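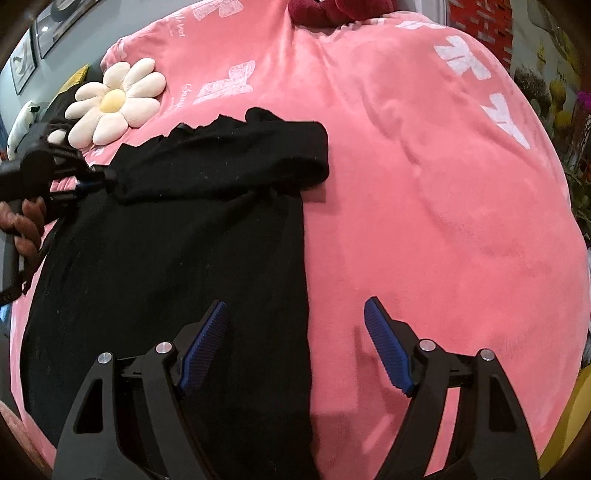 **Kater kratzt nachts an der Schlafzimmertür**

Unser Kater ist kastriert, vier Jahre alt und fängt seit Januar jede Nacht gegen 4 Uhr an, an der Tür zu kratzen. Futter bekommt er um 18 Uhr, 92 g nass. Der Tierarzt hat nichts gefunden, die Rechnung waren 174 Euro. Ignorieren haben wir zwei Wochen versucht. Was hilft?

Grorkero

**Somboon**

Zwei Wochen sind zu kurz, bei uns hat es fünf gedauert. Wichtig ist, dass wirklich keiner aufsteht oder schimpft, auch am Wochenende nicht. Die Abendportion würde ich teilen: eine Hälfte wie bisher, die andere kurz vor dem Schlafengehen, davor eine Viertelstunde mit der Angel spielen. Ein Futterautomat auf 3:30 Uhr geht auch, den dann alle paar Tage etwas später stellen.

**Fumer**

Tür auflassen. Meiner schläft seitdem am Fußende.

**Prodholm**

Schau mal, ob nachts eine fremde Katze im Garten ist. War bei uns der Grund. Wir haben die Terrassentür unten mit Milchglasfolie beklebt, danach wurde es besser, ganz weg ist es nicht.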